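Imprimer ce sujet | Envoyer par e-mail

Cellule de tri de composants récupérés : glissement en prise et positionnement des bacs

limaille_84 :
Bonjour à tous. Je reprends le sujet dans un fil séparé, l'ancien était devenu illisible à partir de la page où on parlait d'alimentations.

Rappel du contexte : atelier partagé de Grerkadton, cellule de tri pour les composants de récupération. Les bacs arrivent sur des rails à galets inclinés, le bras vient prendre une pièce, la présente à la caméra de lecture et la dépose dans le bac de la famille correspondante. Pince électrique à deux doigts parallèles, commande par une carte Polik, bras Sugiyama d'occasion dont le contrôleur accepte des consignes de position mais aucune consigne d'effort. L'effort est donc géré entièrement côté pince. Les rails viennent du déstockage Wuststead, coupés à longueur et remontés sur notre bâti.

Campagne de décembre : 300 cycles, composants mélangés. 261 cycles corrects. Sur les échecs, 26 sont des rotations de la pièce entre les doigts pendant le transfert. Les autres se répartissent entre prises à vide et collisions avec le rebord du bac. Effort de serrage réglé à 35 N pour toute la campagne.

Deux questions :
1. Faut-il monter l'effort ou changer la géométrie des doigts ?
2. Comment référencer les bacs ? Ils se posent sur les galets avec un jeu latéral qui dépend du rail, et les nervures de la paroi viennent parfois se caler de travers contre le guide inox. Le programme suppose aujourd'hui une position nominale fixe.

Pour la deuxième question, approche actuelle par l'avant, doigts fermés, recherche du rebord par contact : 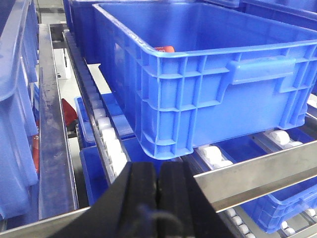
tranchefil : La recherche par contact sur un bac plastique posé sur des galets, c'est perdu d'avance. Tu pousses le bac avant d'avoir détecté quoi que ce soit. Il n'y a aucun frottement pour le retenir, c'est la raison d'être du rail à galets. Soit tu bloques le bac mécaniquement avant de le palper, soit tu passes à une mesure sans contact. Je mettrais une butée escamotable en aval et un poussoir latéral à ressort. Deux appuis, une référence, plus rien à palper.

limaille_84 :
La butée aval existe. Le poussoir latéral, non. Le problème du poussoir est l'encombrement entre les deux files, le passage est déjà étroit pour le poignet.

galvano_k :
Pas d'accord avec tranchefil sur le principe. J'ai fait du palpage sur des bacs équivalents avec une vitesse d'approche très faible et un seuil sur le courant moteur, et la dispersion était acceptable pour déposer des pièces de cette taille. La question est de savoir de quelle précision tu as besoin. Tu ne ranges pas dans des alvéoles, tu déposes dans un volume ouvert. Une erreur latérale de quelques millimètres ne change rien tant que la trajectoire passe au large du rebord.

tranchefil :
Sauf qu'il annonce des collisions avec le rebord. Donc la trajectoire ne passe pas au large.

galvano_k :
Donc on corrige la trajectoire. Descente verticale au centre de l'ouverture, dégagement vertical, aucun mouvement latéral sous le plan du rebord. Ça se programme en une soirée, sans ajouter une seule pièce mécanique.

limaille_84 :
Pour la dépose, je suis d'accord. Pour la prise, non : quand il reste une petite pièce contre la paroi du fond, il faut descendre au ras du plastique, et c'est là que l'erreur de position coûte cher. J'ai ressorti les journaux : toutes les collisions de la campagne sont des prises près d'une paroi, aucune n'est une dépose.

tranchefil :
Voilà.

galvano_k :
Alors traite séparément les pièces proches des parois. Tu inclines l'outil, ou tu les laisses pour un passage manuel. Chez moi, le reliquat part dans une caisse et quelqu'un la vide en fin de session. Pour un atelier associatif, c'est tout à fait tenable.

pas_de_vis :
Question annexe : les doigts sont garnis de quoi ? Du caoutchouc collé ou un revêtement moulé ? Ce n'est pas du tout la même chose en cisaillement, et pour la rotation en prise c'est probablement le premier poste à regarder.

limaille_84 :
Plaquettes collées, faces planes. Collage à la néoprène, repris une fois. Je n'ai pas la dureté Shore, les plaquettes étaient livrées avec la pince et la notice n'en parle pas.

pas_de_vis :
Face plane contre corps cylindrique : contact linéique de chaque côté, donc presque aucun couple résistant autour de l'axe passant par les deux points de contact. Augmenter l'effort élargit un peu la bande de contact en écrasant le caoutchouc, mais le gain est médiocre par rapport à un vé. Un vé à 120° sur un des deux doigts, l'autre restant plat, et tu gardes la possibilité de prendre les pièces prismatiques.

galvano_k :
Un seul vé décale l'axe de la pièce selon le diamètre. Il faudra compenser dans le programme.

pas_de_vis :
Exact, mais le décalage est une fonction connue du diamètre, et le diamètre est donné par l'ouverture de la pince. Une ligne de calcul.

limaille_84 :
J'ai imprimé le vé, il n'est pas encore monté. En attendant, j'ai repris les essais avec les doigts d'origine sur les gros chimiques, qui sont la famille la plus touchée. Axe vertical, prise près du haut du corps.

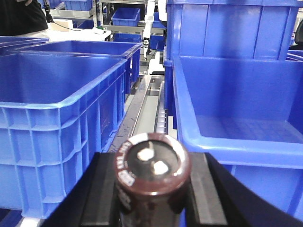

Le seuil de détection de prise est l'autre point que je veux régler avant de relancer une campagne complète. La carte Polik renvoie le courant moteur filtré, avec un retard que je n'arrive pas à réduire sans récupérer du bruit à la fermeture. Sur un corps rigide, la montée est franche et le retard ne gêne pas. Sur un condensateur gainé, elle est plus molle et je coupe trop tard. S'ajoute la lecture : sur le modèle que j'ai en pince, le marquage blanc est imprimé verticalement sur une gaine brune brillante, et l'OCR ne sort que des fragments, un « TH » et un « 85 » dont je ne suis même pas certain. Le dessus porte deux taches claires, reflets ou morceaux du marquage de l'évent, et la détection de cercle accroche dessus une fois sur deux. Je pensais me servir du dessus pour mesurer le diamètre et vérifier la verticalité. Dans cet état, c'est inutilisable.

tranchefil :
Lumière rasante ou diffuseur. Pas de traitement logiciel tant que l'éclairage n'est pas réglé.

galvano_k :
Même avis, pour une fois. Polariseur croisé si tu peux fixer la source, sinon un simple calque devant la LED. Pour le texte vertical, tu redresses l'image avant l'OCR ou tu le laisses chercher seul ?

limaille_84 :
Je le laisse chercher les quatre orientations. C'est lent et ça produit des faux positifs, surtout quand la chaîne est courte.

galvano_k :
Impose l'orientation. Tu sais comment la pièce est tenue. Ensuite tu fais tourner le poignet par pas fixes devant la caméra de lecture, tu prends plusieurs vues et tu votes sur les caractères. Sur un cylindre, une vue unique ne contient de toute façon qu'une partie du texte.

pas_de_vis :
Attention, un des doigts peut masquer le marquage quelle que soit la rotation du poignet, puisque la pièce tourne avec lui. Si le texte est sous la plaquette, il faut reposer et reprendre à 90°. Prévoir un poste de reprise : une coupelle plate suffit, les gros chimiques tiennent debout seuls.

limaille_84 :
Bien vu, je n'avais pas prévu la reprise. J'ai de la place à côté du poste de lecture.

soudeur_du_26 :
Je prends le fil en route. Quelqu'un a-t-il parlé de la décharge ? Des chimiques de récupération de cette taille peuvent encore porter une tension gênante. Si les pattes touchent une pièce métallique du bâti pendant le transfert, tu vas avoir des remises à zéro inexpliquées sur la carte, au mieux.

limaille_84 :
Décharge sur résistance à l'entrée en atelier, avant la mise en bac. Contrôle au multimètre par prélèvement seulement, je reconnais que c'est insuffisant.

soudeur_du_26 :
L'absorption diélectrique fait remonter un peu la tension après décharge. Deux passages espacés d'une heure, et contrôle de toutes les pièces au-dessus d'un certain format. Je ne mettrais pas en route une cellule automatique sur de simples prélèvements.

tranchefil :
Un poste de contrôle dans la cellule réglerait la question. Deux lames de contact, une résistance, un pont diviseur vers une entrée analogique. La coupelle de reprise proposée plus haut peut servir de support.

pas_de_vis :
Sur des borniers à vis, je veux bien. Sur des pattes snap-in plus ou moins tordues, le contact ne sera jamais fiable, et un contact absent se lit comme zéro volt. C'est le pire des cas.

tranchefil :
Injection d'un petit courant pour valider le contact avant la mesure. Classique.

pas_de_vis :
Classique, mais ça fait un poste à développer de plus. Je garderais la décharge manuelle.

limaille_84 :
Je garde la décharge manuelle avec deux passages et le contrôle de tous les gros formats. On verra le poste automatique plus tard.

Ordre des travaux retenu : montage du vé sur le doigt mobile, diffuseur devant la LED, OCR à orientation imposée, descente et remontée strictement verticales. Le poussoir latéral est en attente : je dois d'abord mesurer le jeu réel des bacs sur chaque rail. Les longueurs Wuststead n'ont pas toutes le même entraxe, j'en ai au moins deux versions sur le bâti.

galvano_k :
Relève aussi la flèche des rails sous bac plein. Sur les miens, c'était du même ordre que le jeu latéral, et j'avais cherché l'erreur du mauvais côté.

pas_de_vis :
Et garde 35 N pour la prochaine série. Si tu changes l'effort et les doigts en même temps, tu ne sauras pas à quoi attribuer l'écart.

limaille_84 :
Noté. Même effort, même nombre de cycles, même mélange. Je poste le tableau ici quand la série est passée.

Imprimer ce sujet | Envoyer par e-mail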